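Equipment Planning Notebook, Manipulation Bench
Entry for September, begun 9:40

Purpose of this entry: to record the position on the second arm before the request goes to the purchasing office, and to note which figures are settled and which remain open.

The budget line for bench equipment stands at $3736 for the current period. The quotation from Hudlow for a small arm with a parallel gripper is $2000, excluding shipping and the mounting plate. Godby has quoted separately for the plate and bolts at $101. Shipping has not been confirmed by either supplier. Dénes Szilágyi has asked both firms for a delivered price in writing and will paste the replies on the facing page.

The Vavalico offer was reviewed again and set aside. The arm itself is suitable, but the controller requires a yearly license, and the present line does not allow for recurring charges. Should the rules on recurring charges change, the offer may be reopened. The printed copy is in the blue folder with the older Pintér correspondence.

Requirements were drawn up from the work now on the bench, which is the block copying task. The finished model stands inside the marked area and the same structure is to be built from the other blocks on the open table. Any arm purchased must be able to do the following without change to the table:

Reach the full marked area and the open surface in front of it.
Close on a single block while a second block stands against it.
Set a block on top of another and withdraw without moving the lower one.
Accept replacement finger pads that can be fitted by staff in this room. 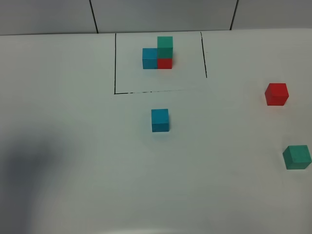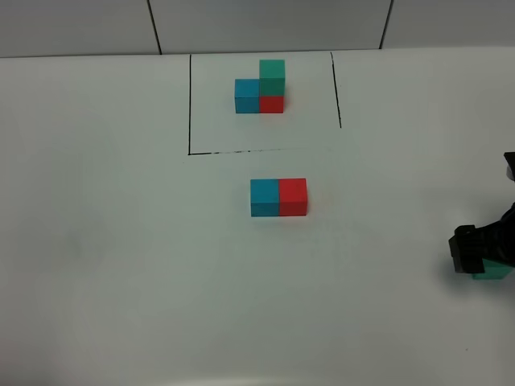
Block copying task, with the model of blue, red and green blocks inside the marker lines.

Would a second arm require a second table?
The present plan is to mount it on the existing table, and a second table would be requested only if the mounting plate cannot be fitted at the free corner.

Dénes is to measure the free corner before the Godby order is placed. The drawing supplied with the quotation shows the bolt pattern but does not give the clearance needed for the cable at the rear of the base. If the cable has to leave from the side, the plate must be turned a quarter turn and the bolt pattern checked again.

Consumables. Finger pads are to be charged to the general supplies line and should be left off the equipment request. Wooden blocks and markers are likewise general supplies. It is recommended that one spare set of blocks be ordered in the same colors, as the color settings would otherwise have to be redone for both arms.

Service. Hudlow offers a return-to-supplier repair arrangement. Pintér offers a visit on site but has not quoted for a new arm. A written statement of the usual repair time has been requested from Hudlow. Until it is received, the comparison sheet should show this item as open.

11:15. Reply received from Hudlow on voltage and plug type; both are suitable for this room. The reply did not mention shipping. Dénes has written again.

Items outstanding: delivered prices, corner measurement, cable clearance, repair time. The request form has been filled in as far as the supplier section and is in the tray, unsigned.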